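Rural Water Meter Replacement, Trodstead District
Interim progress report to the grant office
Reporting period: second

Summary

Work under the grant continued on schedule in two of the three service zones. The third zone, Vundusville, is behind because of valve condition, as explained under Field work. Spending is within the approved budget lines and no change to the total award is requested.

Background

The district supplies water to 3530 metered connections. Most of the existing meters are mechanical units past their rated service life, and the loss figures in the original application were based on comparing well output with billed use. The grant covers replacement of the meters, repair of meter boxes where the lid or frame has failed, and a new billing import so that readings no longer have to be typed by hand.

Field work

The crew has replaced 1270 meters to date. Uvari zone is complete except for a group of connections along the creek road, where the boxes fill with ground water and have to be pumped out before the fittings can be reached. Those boxes will be raised on gravel and reset at grade.
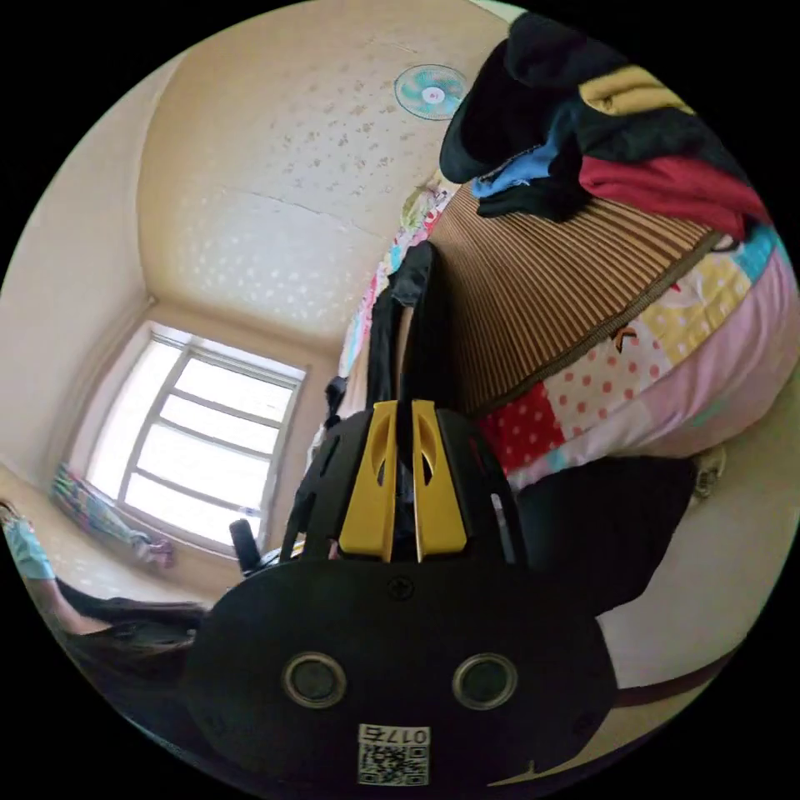
Samonte zone is in progress. The older part of the zone was plumbed with galvanized service lines, and the threads at the meter often fail when the coupling is loosened. The crew now carries repair couplings in two lengths and cuts back to sound pipe as a matter of routine. This adds time at each stop but has reduced return visits.

In Vundusville the curb valves are the limiting item. More than 200 of them do not close fully, so the meter cannot be changed without shutting down the main for the block. Customers receive written notice before each shutdown. We have grouped the work by block to keep the number of outages down, and the sequence has been sent to the district office for review.

Old meters are tagged with the account number and final reading and held until the next bill has gone out. A sample from each zone is bench tested at low, medium and high flow. Results so far show under-registration mainly at low flow, consistent with worn measuring chambers. The full table will be attached to the final report.
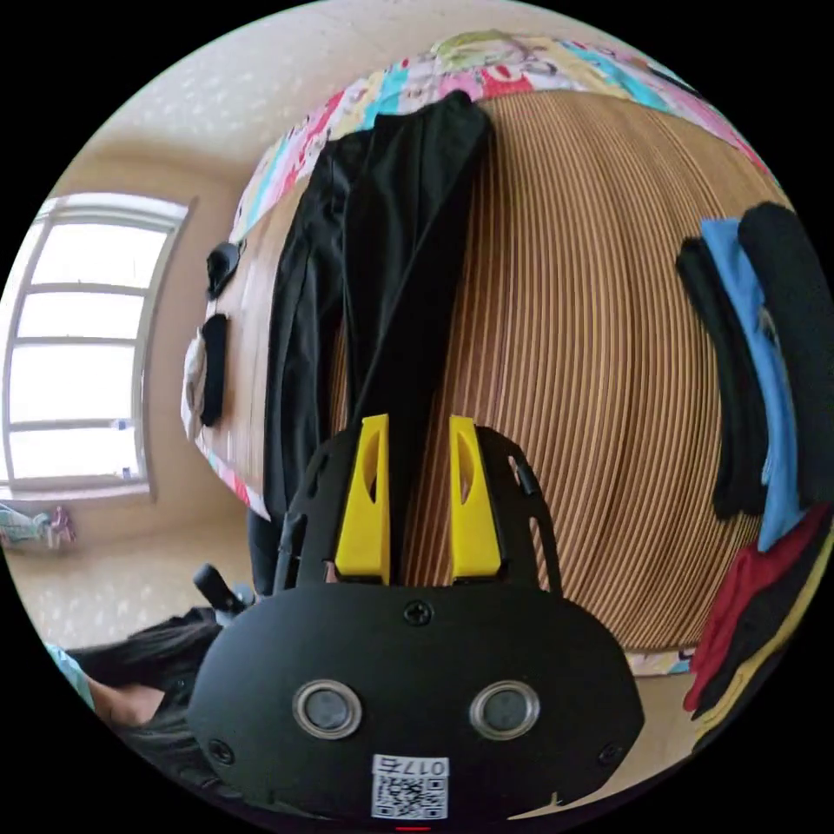 Billing import

The file layout has been agreed with the billing vendor. Test files from Uvari were loaded without rejected records after the account number field was padded to a fixed length. One issue remains open. Where a meter is changed in the middle of a billing cycle, the system treats the new meter's first reading as a rollover and produces a very high bill. These accounts are being held and corrected by hand until the vendor supplies a patch.

Budget

Meter purchases are complete. Labor is slightly under plan in Uvari and over plan in Samonte, and the two differences nearly cancel. The fittings line is the only one under pressure, due to the repair couplings. We ask for approval to move unspent funds from the meter box line to fittings. The revised line item sheet accompanies this report.

Next period

Creek road boxes in Uvari will be reset and their meters installed. Samonte is expected to finish in December. Valve replacement in Vundusville will proceed block by block, with meters installed during the same shutdown.
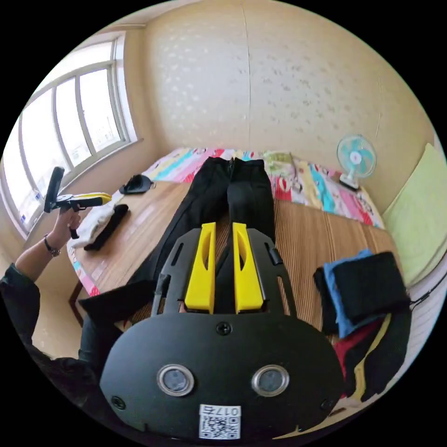

Trodstead, 10/24/24

The request to move funds between lines requires a written reply before further couplings can be ordered. Current stock will cover the remaining Samonte connections but not the Vundusville blocks. Invoices and crew time sheets for the period are on file at the district office and can be supplied on request.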